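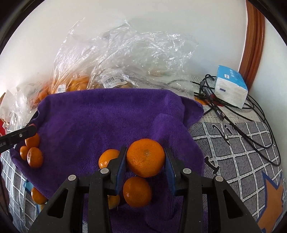
Keeping tangerines good for longer

In our house we buy tangerines by the bag, and for years half of each bag became soft before we could eat it. Now I follow a small routine, and I throw away very few.

Take the fruit out of the plastic on the day you bring it home. A closed bag keeps the damp inside, and one bad tangerine will quickly spoil its neighbours.

Spread an old microfibre towel on the worktop and put the tangerines on it, a few at a time. The towel stops them from rolling to the floor, and it is soft enough not to bruise them. If it gets folds, leave the folds.

Look at each one and press it lightly with the thumb. Dark speckles on the peel are mostly harmless, but I put this fruit on top, to be eaten first. Soft places, or a white or green powder, mean the compost.

Do not wash them before storing. Wash only what you will eat today, and dry it well.

For the fruit bowl, take enough for three or four days. The rest goes in the fridge drawer, not covered. In August our kitchen in Girnthorpe is so warm that I keep all of them cold.

Oranges can wait longer in their bag than tangerines, but I open the top to let some air in.

The weight is printed on the label of most bags. Ours are usually 600 g, and two of them fill the drawer.

Wash the towel afterwards at 40 degrees, without softener.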